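Workshop Notes
Feb 28, 2023 | by Bernd Lenz
Print this page | E-mail to a friend

Shelving books with an arm

The arm I started in November at the Prangate shared workshop can finally pick up a book! I gave it the job I hate most, which is tidying my own desk, and let it loose on the pile with the gridded cover underneath.

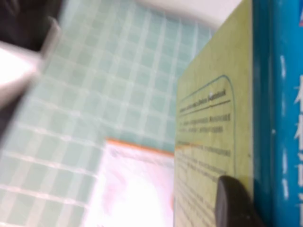
Fingers and grip

The fingers are version 2, rounder than the first pair, and printed on the Oltmanns machine by the door (please put the scraper back, folks). I started the grip at 60 percent and it was way too much for paperbacks, so now I close to 36 and creep up from there.

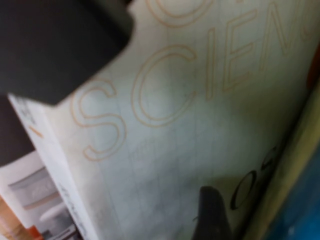

Paper covers are the worst of it, because they bend before they lift, and I've been slowing the last bit of the approach to give them time to settle. My log has about 200 tries in it so far and I'm still fiddling with that one number most evenings.

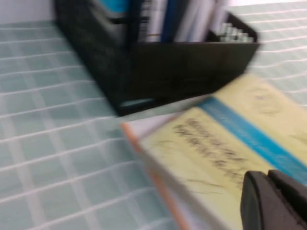
Cedik, my little control program, still moves too fast between stops, so the wrist view smears and it loses the edges it was following. I want it to learn the easy case first: a yellow book lying flat in front of the black organizer, on top of something with an orange edge. Two covers stacked like that confuse it more than I expected, and I may have to teach it to look for the blue stripe. 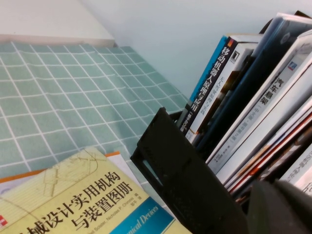 Yellow mechanisms book on the table, black rack beside it.

Next up is the wrist cable, then I'm bringing the whole thing over to the Hiltport group. Come say hi, and bring a thin paperback if you can spare one!

This site uses cookies. Sign up for our newsletter.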